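Section 4: Recording your first examples in the simulator

Right, so by now you've got Pano installed and the two-armed robot loads without complaint. If it doesn't, go back to section 3 and check the joint file, as I've had to do more times than I'd like. This section covers the bit I enjoy most: driving the arms yourself and saving what you do, so the learner has something to copy.

I'll use the kitchen room throughout. It has a counter, a table and enough small things lying about to keep you busy for an afternoon.

1. Open the kitchen room and press Reset. Wait for everything to settle before touching the controllers. Objects drop a tiny way when they load, and a recording started mid-drop is a nuisance to trim.

2. Pick one task and type it into the Task box in plain words. "Pick up the cup" is fine. Please don't write "tidy up" and then do whatever takes your fancy — I did that for most of September and binned the lot.

3. Choose the head view. This is what the learner will get as well, so if you can't see a thing from there, it can't either. Keep the side view closed while you record, however tempting it is.

4. Bring both arms up until you can see the two grippers, then stop for a moment. I like to have one well clear and the other near the object before I start.
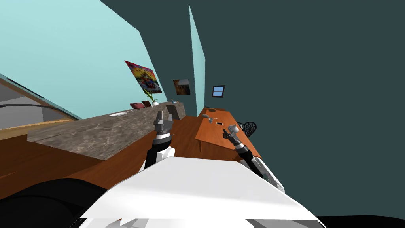
Figure 9. Head view in the kitchen room, right gripper just above the front edge of the table.

Note: a tilted view like the one in Figure 9 is perfectly usable. Your own hands will feel wrong for the first few goes, and then they won't. If it makes you queasy, take a break and come back to it.

5. Press Record and do the task at the speed you'd pass someone a cup of tea. Fast, jerky moves get copied faithfully, I'm afraid.

6. Press Stop as soon as you've finished, then mark the take Good, Poor or Bin. Poor takes are kept in their own folder and stay out of training unless you tick the box.

7. Press Shuffle to move the small objects, and go again. Leave the furniture alone at this stage.

Caution: don't press Shuffle while a gripper is closed on something. The object jumps, the gripper stays shut, and the next take begins in a muddle. Open both grippers first.

Caution: takes under 2 seconds are thrown away when you save, with no warning.

How many do you need? For a single pick-up I got something decent from 800 takes, and Rozália Bognár, who has far steadier hands than me, prefers 1000. Do them in batches of 33 or so and have a stretch in between. Tired takes look tired when you play them back!

8. When a batch is done, choose Export and give it a name with your initials in it. Play back a handful before you carry on. I look for long pauses, grippers passing through the tabletop (rare, but it happens) and takes filed under the wrong task.

If playback stutters, turn the shadows off under Display. It makes no difference to the saved arm positions.

Last updated 19/10/2022

Comments

Marin Stojanović: Step 2 should be in bold. I've got a whole folder called "misc kitchen" and no idea what I was trying to do in any of it.

Araceli Herrero: Can I change the task wording after exporting, or do I have to record again?

Karlijn Baert: @Araceli you can change it, open the batch and use Rename Task. It changes every take in the batch though, so split them first if they're mixed.

Araceli Herrero: Found it, thanks!

Related sections

Section 3: Loading the robot and checking joints
Section 5: Sorting and trimming takes
Section 6: Your first training run
Using Avum controllers with Pano
Adding your own rooms and objects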